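Chapter 4
Reading the Sky Before You Read the Forecast

I grew up in Ketirstead, a town with one gas station and a whole lot of weather. My grandmother would step onto the porch, sniff, and tell us to bring the laundry in, and most of the time she was right (she was also wrong on my birthday, and I haven't forgotten it). I thought it was magic until I took my first meteorology class and found out she'd been watching the clouds pile up over Onitz Ridge the whole time!

So this chapter is about clouds. We did air pressure in Chapter 2, and you'll want that fresh in your head, especially the part about rising air expanding and cooling. If it's gone fuzzy, go back and reread it. I'll wait.

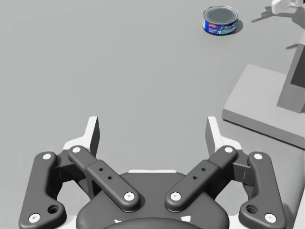

Why does a cloud form at one height and stay clear below it? Rising air cools as it goes up, and the cloud starts at the level where the air has cooled to its dew point and the vapor begins condensing into droplets.

That level is the cloud base, and on a July afternoon you can often see it as a flat bottom running across a whole field of puffy cumulus. I once hiked up to the old lookout at Skendosau, elevation 1,215 meters, and walked straight into the base of a cloud. My glasses fogged and my map got soggy, and I was thrilled.

We'll start with the 10 basic cloud types and how they got their Latin names. Don't memorize them yet. Go outside first, look up, and sketch whatever's there, even if it's one gray sheet from end to end.

4.1 Naming What You See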